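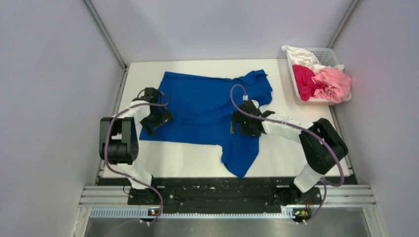

Waline Fan Club – minutes, 10th August

Present: Jolanta Makowska (chair), So-ying Yu, Pin-yu Hsueh, Jui-lin Lam (notes). Apologies: Hsiu-ying Liu.

1. Season three
Renewed! Much cheering. Pin-yu had read the network's statement twice on the bus and read it to us again. Captain Millen is being recast and we talked it over for a good while. So-ying will miss the old one terribly but loves the new actor from his stage work.

2. Rewatch night
Episode four, the Fonmont siege, won the online vote with 482 votes – a wonderful turnout. The hall seats 110. Jui-lin to book it.

3. Newsletter
Hsiu-ying sent in a lovely piece on the 1919 flashback costumes. Agreed to run it in full. Pin-yu still wants a page on the Văduva twins and will write it.

4. Any other business
Jolanta to bring the badges next time.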